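3.2 Collecting demonstrations at home 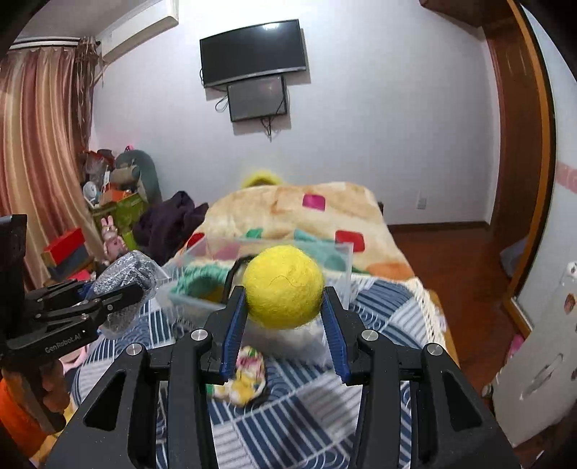 Figure 2. A two-handed tidying demonstration in a bedroom, seen from the gripper in one of the operator's hands. The yellow ball is held between the blue finger pads; the second gripper holds a wrapped item at left.

The course had a perfectly good lab bench, and for the first two weeks we used it. Every student placed the same blocks into the same tray under the same lights, and the resulting policy became excellent at placing those blocks into that tray. When Coralie Trevaskis moved the tray to the windowsill, it reached with great confidence for the spot where the tray used to be. We took this as a hint from the universe and rewrote the assignment.

In the revised version, each pair of students signed out two hand-held grippers for a weekend and recorded tidying tasks wherever they happened to live. A task was any job in which loose things on a soft surface had to be picked up and put in a container or handed across from one gripper to the other. We said "soft surface" on purpose. Beds, sofas and rugs give way when pressed, and a ball set down on a quilt has its own ideas about where it will end up. The lab bench never argued with anybody.

The handout fixed very little. Operators were to keep both grippers in use, start each episode with the fingers open, and stop recording once the last object had been let go. They were not to clean up first. This last rule was the most popular of the whole semester and the only one with full compliance. Students were free to pick their own objects, provided that each pair included at least one round object, one made of cloth, and one in crinkly wrapping. The wrapped category was proposed by Eluned Kemeys, who had spent July trying to get a simulator to produce a believable plastic bag and wanted the rest of us to know how it felt.

Figure 2 shows the sort of view that the policy gets to learn from. The ball is close and easy to make out, and everything past it is a bedroom: a patterned quilt, a clear storage box, a heap of clothing, a wall with two screens on it. For a person, most of this is plainly beside the point. For a small network with no upbringing, a green plush toy with a long neck is as good a clue to the position of the target as anything else, and a model trained in only one room will happily use it. Our hope was that enough rooms would make the clutter cancel out. Section 4 reports how far that hope got us.

3.3 Filtering and labels

The class handed in 2,000 episodes. We had planned on fewer, and the grading scheme, which gave credit by the episode, may share some of the blame. A first pass by hand removed 104 of them. The usual grounds were a recording that began after the grasp, one gripper parked on a pillow for the full episode, or a lens pointed at the ceiling while the operator looked for something. A few were thrown out for reasons the reviewer entered in the log simply as "no."

We then labeled each remaining episode with a start of grasp, an end of grasp, and an outcome. Labeling was done in Prorkix, a small tool that an earlier class had written and that still asks for a password only its authors knew. (Pressing Escape works.) Outcomes were "placed," "dropped" or "other." We had meant "other" to be rare. It grew into a respectable home for objects that rolled under furniture, objects that stuck to a finger pad by static, and one sock that was placed correctly in the container and then came back out attached to the next item.

Two reviewers labeled every episode from a shared subset. They agreed well on when a grasp started and poorly on when it ended, chiefly with cloth, which tends to leave a gripper in stages. After some discussion we defined the end of a grasp as the first moment at which the fingers were fully open. This definition is wrong in a small number of cases and has the great merit of being the same kind of wrong every time.

3.4 Splits

Episodes were divided by home, so that no room appeared in both training and test data. We held out 12 homes for testing. An early split by episode gave much higher scores, and we spent a pleasant afternoon admiring them before Kemeys asked which rooms were in the test set. The answer was all of them. Those scores do not appear in this paper.

Within the held-out homes we also marked a harder subset, named Cultham after the residence hall that supplied most of it. Rooms in the subset were picked for having a low contrast between objects and bedding, or for patterned fabric directly under the target. Curved lines seem to bother the policy more than straight ones, though we did not vary pattern in a controlled way and would not lean on this very hard. Cultham results are listed separately in Section 4, where they can be seen to pull the average down without any help from us.

All models were trained on the same split with the same image size. We kept the left and right grippers as separate inputs and did not mirror them, having tried mirroring once and produced a policy that passed objects to itself with the hand that was already holding them.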